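타신 로이
2022년 4월 27일

요즘 문에 푹 빠져 있어서 타래로 좀 풀어볼게요. 진짜 문이요. 방문, 현관문, 화장실문. 매일 수십 번 여닫으면서 한 번도 제대로 안 쳐다본 그거!

시작은 지난 12월이었어요. 드롤데일로 이사 온 첫 겨울인데 작은방 문이 틀에서 자꾸 헛도는 거예요. 닫아도 딸깍 소리가 안 나고, 바람 불면 혼자 스르륵 열리고. 처음엔 손잡이가 고장 난 줄 알고 새것까지 사 왔거든요.

근데 손잡이는 멀쩡했고요, 나무가 말라서 줄어든 거였어요. 난방 때문에 실내가 바짝 건조해지면 원목 문은 폭이 줄어요. 결 방향으로는 거의 안 변하고 결을 가로지르는 쪽으로만 변한대요. 그래서 문 높이는 그대로인데 옆 틈만 벌어지는 거죠. 이거 알고 나서 온 집 문 옆 틈을 다 들여다보고 다녔어요ㅋㅋ

그리고 장마철엔 반대로 갑니다. 부풀어서 틀에 꽉 끼고, 어깨로 밀어야 열리고. 어릴 때 할머니 댁 안방 문이 여름마다 그랬는데 저는 그게 문이 늙어서 그런 줄 알았어요. 그냥 숨 쉬고 있던 거였네요.

옛날 목수들이 널판 하나로 문을 안 만들고 틀을 짠 다음 가운데 판을 끼워 넣은 것도 이것 때문이래요. 가운데 판은 풀로 붙이지 않고 홈에 살짝 띄워 둬요. 혼자 늘었다 줄었다 하라고요. 그걸 읽고 소름이 돋아서 밤에 거실을 한 바퀴 돌았어요.
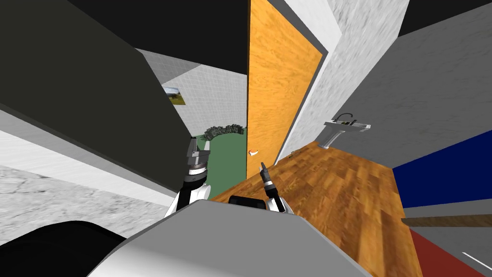

판이 움직인 흔적을 찾는 법도 있어요. 칠한 지 오래된 문을 겨울에 보면 판 가장자리를 따라 칠이 안 된 가는 줄이 드러날 때가 있거든요. 여름에 부푼 상태로 칠했다는 뜻이에요. 칠한 계절을 맞힐 수 있다니 이게 안 재밌을 수가 있나요.

다음은 삐걱거리는 소리 얘기. 이 집에 문이 9개 있는데 그중 4개가 소리를 냈어요. 전부 다른 소리로요. 화장실 문은 길게 우는 소리, 다용도실은 짧게 딱딱, 안방은 특정 각도에서만 끼익.

식용유 바르지 마세요 여러분. 제가 발라봤어요. 한 주는 천국이고 그 뒤엔 먼지가 엉겨 붙어서 시커먼 떡이 됩니다. 경첩 핀을 위로 뽑아서 닦고, 양초를 문지르거나 그리스를 아주 조금 바른 다음 다시 꽂으면 돼요. 핀은 한 번에 하나씩만 뽑으세요. 문 무게가 생각보다 엄청나요.

경첩은 동네 철물점 펠타드에서 샀어요. 거기 계산대의 리즈완 자야와르데나 씨한테 문이 바닥을 긁는다고 했더니 사포 사기 전에 위쪽 경첩 나사부터 조여보라고 하시더라고요. 집에 와서 드라이버로 반 바퀴 돌렸는데 안 긁혀요. 사포값 굳었습니다.

나사 구멍이 헐거워서 나사가 헛돌면 이쑤시개에 목공풀을 묻혀서 구멍에 채우고, 마른 뒤에 튀어나온 부분을 잘라내고 다시 박으면 됩니다. 저는 이쑤시개 3개 넣으니까 딱 맞았어요. 풀이 마를 때까지 참는 게 제일 어려웠어요. 저는 못 참고 한 번 망쳤고요.

손잡이 얘기도 해야죠! 동그란 손잡이랑 레버 손잡이, 다들 어느 쪽이에요? 저는 원래 동그란 쪽 편이었어요. 예쁘고, 옷 주머니가 안 걸리고. 레버에 후드티 소매가 걸려서 뒤로 확 당겨져 본 사람은 이 마음 알 거예요.

근데 장바구니 양손에 들고 팔꿈치로 레버 내려서 들어가 보면 생각이 바뀝니다. 손목이 아픈 사람이나 아이한테도 훨씬 편하고요. 이모가 손가락 관절염이 심하신데 집 손잡이를 전부 레버로 바꾸고 나서 방마다 문을 닫고 지내신대요. 그전엔 다시 열기가 힘들어서 늘 열어두셨던 거예요. 그 얘기 듣고 좀 뭉클했어요.

단점은 우리 집 고양이 미킥이 레버를 열 줄 안다는 것. 매달려서 체중으로 내려요. 새벽에 딸깍 소리 나면 그분이십니다.
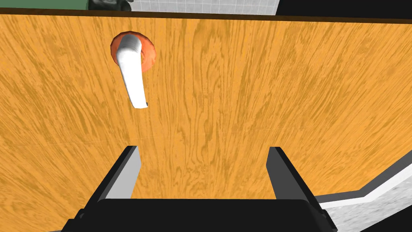

밝은 주황빛 나무 문에 흰 레버 손잡이. 물결치는 결 좀 보세요.

결 얘기 나온 김에. 무늬가 물결이나 산봉우리처럼 퍼지는 건 보통 통나무를 나이테에 비스듬히 스치듯 켠 판이고, 곧은 줄만 죽죽 내려오는 건 중심을 향해 켠 판이에요. 같은 나무라도 톱이 지나간 방향에 따라 얼굴이 완전히 달라지는 거죠. 곧은결 쪽이 덜 휘는 대신 버려지는 부분이 많아서 보통 더 비싸고요.

요즘 방문은 속이 꽉 찬 원목이 아닌 경우가 많아요. 얇은 무늬목이나 필름을 입히고 속은 종이 벌집으로 채우기도 해요. 똑똑 두드려보면 대충 감이 와요. 둔하고 짧게 울리면 묵직한 문, 통통 울리면 속이 빈 문. 남의 집 가서 두드리면 좀 이상한 사람 되니까 자기 집에서 하세요. (저는 이미 했습니다)

속이 빈 문도 무시할 게 아니에요. 가볍고 경첩에 무리가 덜 가고 계절도 덜 타요. 대신 옷걸이 훅 달 때 조심! 그냥 나사 박으면 쑥 빠져요. 속 빈 문용 앵커를 쓰거나 문 위에 걸치는 걸로 가세요.

방음이 고민이면 문짝 바꾸기 전에 아래 틈부터 막아보세요. 불 끄고 복도 불만 켜면 빛 새는 데가 다 보여요. 소리도 거의 그리로 다녀요. 저는 문풍지를 위랑 옆에 두르고 아래에 고무 날 하나 달았는데 거실 TV 소리가 확 줄었어요.

책 추천해달라는 분이 계셔서요. 저는 조시라는 헌책방에서 건진 옛날 창호 교본으로 공부 중인데 절판이라 링크가 없네요. 도서관에서 '창호'나 '소목'으로 검색하면 꽤 나와요. 도면만 넘겨봐도 한나절 갑니다.

다음엔 미닫이문 얘기 할게요. 레일이랑 바퀴 할 말이 산더미예요. 집에 이상한 소리 내는 문 있으면 답글로 어떤 소린지 적어주세요. 글자로요! '끼이이' 이런 식으로. 경첩인지 틀인지 같이 맞혀봐요.

문의: 쪽지로 보내주세요 | © 2022 타신 로이 | 맨 위로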